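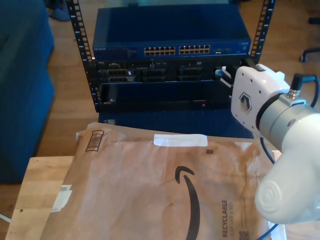
How much clearance does the rack need behind it?
Leave 800 mm between the rear rails and the nearest wall. Side clearance can be smaller if the side panels are not fitted.

4. Installing the Hastance shelf

Tools: No. 2 screwdriver, cage nut tool, level.

1. Disconnect power to any equipment next to the open rack space.
2. Mark the lower hole of the chosen rack unit on all four rails. Check that the marks are level front to back.
3. Fit the cage nuts from inside the rail, with the clips horizontal.
4. Set the shelf on the lower front screws and drive them in by two turns only.
5. Fit the rear brackets. They adjust from 135 mm to 188 mm behind the shelf body.
6. Tighten the front screws, then the rear.

CAUTION: Do not pull a loaded shelf forward until the rack is anchored to the floor. The rack can tip.

Note: Shelves shipped before November use the older Muli bracket, which has a single slot. Order the two-slot bracket if the rails are deeper than the slot allows.

4.1 Grounding

1. Scrape the paint from one rail hole at the rear.
2. Attach the ground lead with the star washer against bare metal.
3. Tug the lead by hand. Retighten if the lug turns.

Record the shelf position on the label inside the back cover of this manual.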